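Irna extends refurbished desktop scheme to second district

The municipal utility company Irna will extend its refurbished desktop scheme to a second district in November, according to a notice published with the company's quarterly procurement schedule. The extension covers libraries, adult education centers and the public counters of the water and waste departments.

Under the scheme, office desktops that reach the end of their lease are bought back at residual value, stripped, tested and rebuilt to a common specification. The first phase, limited to the Omero district, placed 300 machines. The second phase raises the total to 800 and adds the Matar district, where most of the public computers run an operating system that no longer receives security updates.

The rebuild work is carried out by Skuma, an electronics repair contractor that won the tender for both phases. The contract sets a ceiling of 39 dollars per unit for replacement parts, excluding storage. Machines that cannot be brought to specification under the ceiling are dismantled, and working components go back into stock. Boards and power supplies that fail the bench test are sent for material recovery.

The common specification has been revised for the second phase. Solid state storage becomes mandatory, and the minimum memory is doubled. Dedicated graphics cards are kept only in units assigned to the two adult education centers that teach drafting and video editing. In all other units the card is removed to lower power draw, provided the processor has integrated graphics.

Power supplies are handled separately from other parts. Each is tested under load before reuse, and the rated output on the regulatory sticker is entered in the service record along with the result. Units with no legible rating are rejected. The first-phase report attributed most early returns to aging power supplies, followed by worn case fans and failed clock batteries. Motherboard faults were a minor cause and were mostly limited to bent contacts in the processor socket, typically introduced during handling.

As a result, the revised work instructions require that processors be removed and refitted only when the thermal paste has to be replaced or the processor itself is being changed. A socket left without a processor must be fitted with a protective cover before the case is moved between benches. The instructions also set a torque limit for cooler screws and a minimum cleaning interval for air filters.

Data handling rules are unchanged. Drives are erased before the machines leave the original office, and a certificate is issued for each serial number. Drives that fail erasure are shredded at the Irna depot and are not passed to the contractor.

Delivery will take place in batches, starting with the Matar central library. Installation is scheduled outside opening hours, and each site will keep its existing monitors and keyboards where these are in working order. Sites with older monitors will receive a cable adapter. Network settings will be applied at the depot, so that a unit can be connected on arrival without local configuration.

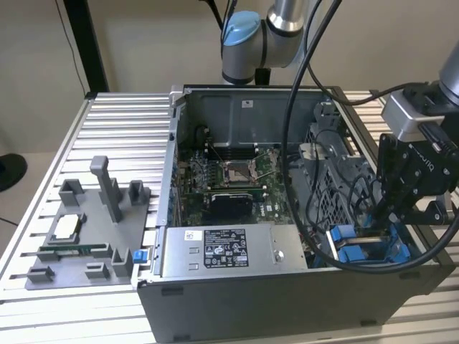
One reader, commenting on the notice under the name matar_eastside, wrote that the parts ceiling looks too low once storage prices move, and asked why the cost of the drives is left out of the figure altogether. The same reader said that the branch library in the east of the district has had two of its public computers out of service since spring, and that a delivery date for the branches would be more useful than a total for the program.

The notice gives no dates for individual branches. It states that storage is bought under a separate framework agreement and is accounted for in the equipment budget, and that the parts ceiling will be reviewed once the first batch has been delivered.

Each rebuilt unit carries a warranty of 2 years, provided by the contractor and limited to hardware. Faults are to be reported through the existing Irna service desk, which will hold a small reserve of complete machines for exchange. Repair on site is ruled out except for memory and cable faults.

Schools are not included in the second phase. They are supplied under a different lease, and the notice says a decision on whether to add them will be taken after the return rate in Matar has been compared with the figures from Omero.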